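Sunday, evening

I walked to Jurnolville today and back again, and my feet are telling me about it now. The bus does not go on this day of the week in July, I forgot this. So I went on the old road along the canal, with bread and two apples in my bag.

In the market I paid 159 for a used dictionary, the big Munteanu one. It is heavy and smells like a cellar. The seller wanted 800 in the beginning, then he looked at me and at the torn cover and changed his mind very quickly. I think I paid still too much, but I have wanted it since the winter. On the first page somebody wrote "for the exam, good luck" in blue pencil. I will leave it there.

I learned the word "drizzle" from it already, and on the way home I had a chance to use it — four times, to myself, under a tree. After the tree I sang a little.

The letter from Wurkness is still on the kitchen table. They want 2,000 for the room from September, and I have 700 put aside. I read the letter three times and it did not become smaller. Maybe I will write to the landlady in Statell instead, her room has no sun but she lets people cook. I should decide before Friday and I know I will decide on Friday.
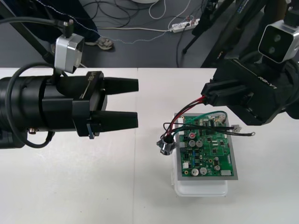 Green circuit board on the white table, an arm on each side.

For supper I had soup again, with the last of the bread. The neighbors are playing the radio with the window open, a slow song I do not know. Tomorrow I must wash the blue shirt and ask at the post office for my parcel.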